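Robot Learning for Manipulation – Lecture 7 notes
Grasp success prediction from self-labeled data
Updated October 27, 2024

Read before class: Kyriakidis chapter on bin picking, first half only. Skip the section on analytic grasp metrics, we did that in June for those of you who took the short course.

Where we left off. Open loop grasping: look once, plan, close eyes, go. Fails when calibration is off by a few mm or when an object shifts on contact. Today: closed loop, score many candidate motions, pick the best, look again.

The setup in one line. Learn g(I, v) = probability that executing motion v from image I ends in a successful grasp. No object models, no pose labels. Label comes from the robot itself, after the gripper closes and lifts.

Two ways to get that label:
– gripper width after closing. Cheap, misses thin things (a flat packet reads as empty).
– image difference, before drop and after drop. Slower, catches the thin ones.
Arberg method uses both and takes the OR. Know why OR and not AND – it was on the midterm last year.

Choosing v. Cross entropy method. Sample 50 motions, score all, keep the top 7, fit a Gaussian, resample. Three rounds. Then execute only the first part of the motion and start over with a new image. Do not run the whole thing, half of you did this in the homework and wondered why it behaved like open loop.

Data. The Clarkmont set has 1,299 attempts, of wich 432 are successes. So the trivial "always fail" predictor gets 867/1,299, 66.7 percent accuracy. Never report accuracy alone on this set. Use precision at a fixed threshold, plus the actual grasp rate on the arm.

Objects are mixed on purpose. Hard block, studded toy brick, metal container, crumpled foil, all in one bin. Foil deforms, metal gives you glare, and the bare floor of the bin is metal too so edges get weak.

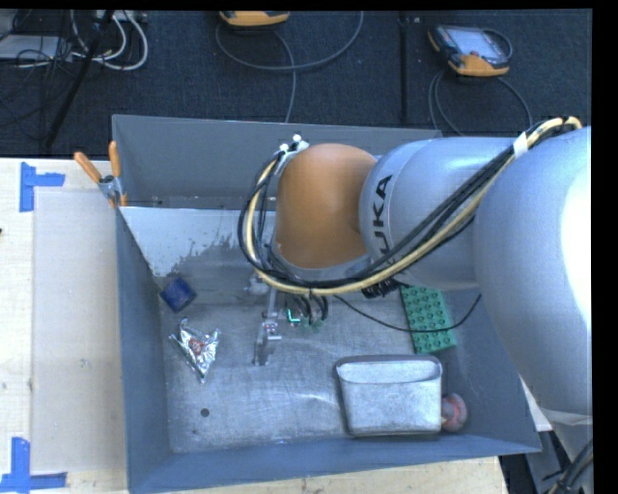 Prys Pumphrey asked whether the network is learning to grasp at all, or just learning where in the bin things usually end up. Fair objection, and the random split can't answer it. Attempts from the same bin fill share almost the same layout, so train and test leak into each other. Split by fill. Then also run the blank-image baseline: feed g a constant image, keep v. Whatever score you get there is position prior only, subtract it in your head when you read the tables in the Altesbridge report.

Common bugs
– v in camera coordinates at training time, base coordinates at test time. Check first.
– Arm visible in the training image but masked at test. Pick one.
– Attempts stopped by a force limit labeled as failures. Drop them, they are not failures, they are missing.
– Resampling with zero variance after round two. Add a floor.

Homework: redo the split by fill, report both numbers, one plot of precision vs threshold. Two pages max. Code goes in the same folder as last time, please name teh file somthing I can recognise as yours.

Next lecture: same g, but sequential – what if the best grasp is to push first.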